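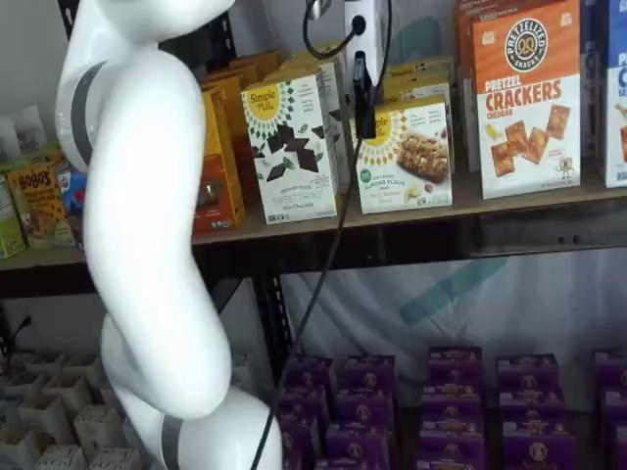

Snack shelving, July, second go

Started 9.40, kettle first. The aim was to get the upper board into an order that Amna Soomro and I could both live with, which rules out alphabetical (hers) and by size (mine). We settled on sweet at one end, savoury at the other, same product in a row going back. The Simple Mills Sweet Thins get a row to themselves. The almond flour bars go next door, then the Pretzelized cheddar crackers, which are tall and orange and don't need any help being found.

Ewan Rewi wants labels on the rail. Ewan always wants labels on the rail. Last time they fell off within the week and I was picking them out of my shoe.

Moved on to the pasta. It's the purple Annie's boxes, lying flat in columns.

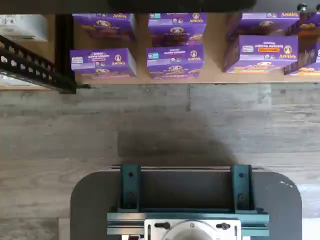 I'd argued for standing them up, spines out, like books. Lying down they slide about on the wood and the columns drift, and then somebody straightens them with an elbow. The Hidden Veggies one is a different product from what the McKinnon order sheet says, so either the sheet is wrong or the vegetables are very well hidden. Asked Ulwood to check. Budget line is 300, spent 327, so I shan't be asking very loudly.

Tea at 11. Amna had views on spacing. Her rule is 30 mm between neighbours so you can get fingers in; mine was to shove them up until they stop.

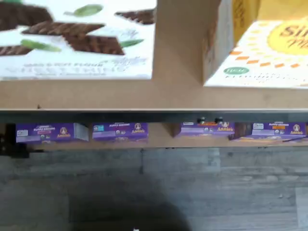

We went with hers. I've put it in the Darnby notes as a joint decision. Angles are still a sore point: she likes the fronts dead square to the board edge, and I think a slight turn looks as if people shop here.

To do: shelf liner for the pasta, ring Valanik about spare boards, hide the label maker from Ewan.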